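Participants wanted: judging grasps in simulated scenes
Suken group, manipulation study

We are looking for 30 adults to help us check a method for predicting whether a robot gripper is well placed before it closes. The work runs through April and is done from home on a laptop.

The method was developed by Jomar Lagman. It scores a single rendered view from close behind the fingers, with no depth data. On our set of 1569 views it agreed with the physics engine in most cases, but it does poorly when large objects crowd the fingers or the target is thin. We want to know if people struggle with the same views.

You will look at 139 views like the one below and mark where you think the gripper should close. Some contain a slim handle next to much bigger shapes.
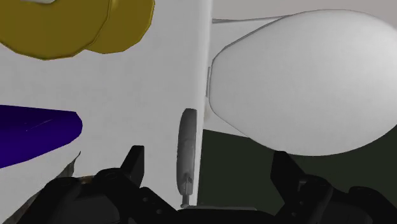 What we ask of you
Two sessions of 65 minutes each, with a short practice round first. You need normal or corrected eyesight and a mouse; a trackpad is too imprecise. No experience with robots is needed. If you took part in the Jivano pilot, please don't apply again.

Payment
Vouchers, sent after the second session. You may stop at any point and will be paid for the sessions you have finished.

To apply
Write to Joonas Manninen at the Umavside office with your age and the hours that suit you.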